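Mixed Bins: Frequently Asked Questions
Last updated December 26, 2022

Is one big bin for everything a good idea?
I doubt it. People swear by the catch-all and then spend Sunday digging for the scoop. If you must have one, keep it for things on their way to somewhere else.

Do I need the Femero divider set?
No. I tried it in October and went back to shoeboxes. Seven compartments sounds useful until you own a bowl.

Can glasses go in with hard stuff?
They can. I wouldn't. A drinking glass next to anything long and heavy is asking for a chip, whatever the lid says about "safe storage."

What about food?
Keep it out. Yes, even for a minute. Grapes get squashed under whatever is dropped in next, and then you are washing the bin too.

My gray bin is scratched. Is it ruined?
Scuffs on the walls and floor are cosmetic. I have yet to see a scratch remover worth buying. Cracks are another matter.

What does a mixed bin look like in practice?

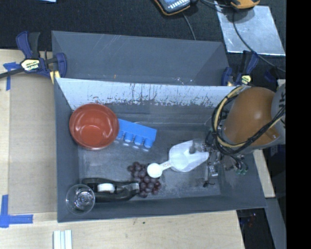 Bowl, blue block, scoop, grapes and a glass sharing one dark gray bin.

How often should I empty it?
Every 30 days is the usual advice. I don't know who came up with it. Empty it when you can't find something.

Will you recommend a brand?
Not until one lasts. Ginette Bergeron keeps the list of complaints, so send yours to her.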